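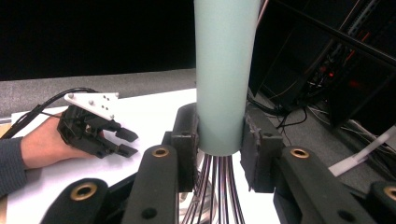

A whisk with a mint-blue handle.

Catching Up on the Hill

Well, we did it! After two summers of talking, the four congregations that bury their people on Prurnar Hill have agreed to look after the whole cemetery together, and the paper was signed last week on a folding table by the lower gate. I brought the pen and then left it there, so if you picked up a blue one, it's mine and I'd like it back.

For those of you who are new to Beltthorpe, the hill has always been four cemeteries pretending to be one. The Lutherans have the top, we have the long slope on the east side, the Baptists have the flat part by the pump, and the Muslim section (the newest, though it's older than I am) runs along the creek. Each group has mowed its own grass and fixed its own fence, or hasn't, and the strips in between have gone to sumac and wild rose. My grandmother is on one of those edges. I've been carrying clippers in my purse for years.

What got things moving was the map. Aminu Bassey from the mosque came to our Lenten supper the spring before last and asked me, over pie, whether we had a plan of the graves, because theirs stopped at a line that didn't match the fence. I said sure we had one. We did, too, and it didn't match the fence either! It didn't match the Lutherans' plan or the deed at the courthouse. I spent a good part of that summer in the church basement with four maps and a ruler, and I can tell you that in one of them the creek runs uphill.

So we started over, on foot, a row at a time. There are 654 graves by the old books, and so far we've matched 292 of them to a stone we can find and read. Another 61 have a marker but no name that any of us can make out, even with a flashlight held sideways, which is a trick I learned from the Baptists and now can't stop doing. The rest we still have to walk. If your family has an old photo taken up there, even a bad one with half a cousin in it, please let me borrow it. The backgrounds have been a huge help.
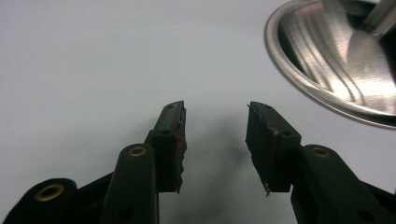

Stainless steel bowl, upper right.

Now, money. The joint fund stands at $3,565, and that's from all four congregations put together. Schnyder, who did the railings at the library, came out and looked at the creek side fence and thinks it can be mended in sections, starting with the piece behind the pump where the deer come through. We haven't said yes yet. The Lutherans would like a second price, and that's fair enough, they've had bad luck with fences.

I want to say something about the prayers too, as a few of you stopped me in the parking lot about it. The agreement covers grass, paths, fence, gate and records. It doesn't change anyone's services or who may be buried where, and nobody's going to be asked to take down a cross or put one up. Each section keeps its own customs, including which way the graves face. We did argue about plastic flowers for most of an evening! They can stay for now, and we'll talk again after the winter.

The gate is going to be open later as well, until sunset every day, with a key at the Osis Street office for anyone who needs to get in early. Friday mornings were a sticking point under the old hours, and so were Easter sunrise services, and once we'd put those two side by side it took five minutes to settle.

Our next walk is after the late service on 19 September 2021, starting at the top by the big oak and working down as far as people's knees allow. Wear long pants. The poison ivy is bad past the second bench, and I speak as somebody who had it on both elbows through all of August. Pencils are better than pens if it's damp. Children are welcome and are much quicker than we are at finding the little flat stones, but please keep them off the wall on the creek side, where the top course is coming away.

If you can't walk the hill, I still have two boxes of burial cards that need copying out at a table, sitting down, with coffee. Some are in German and a few are in a handwriting I'd call its own language. Call me at home or catch me at the back after church. And Lois, I have your casserole dish.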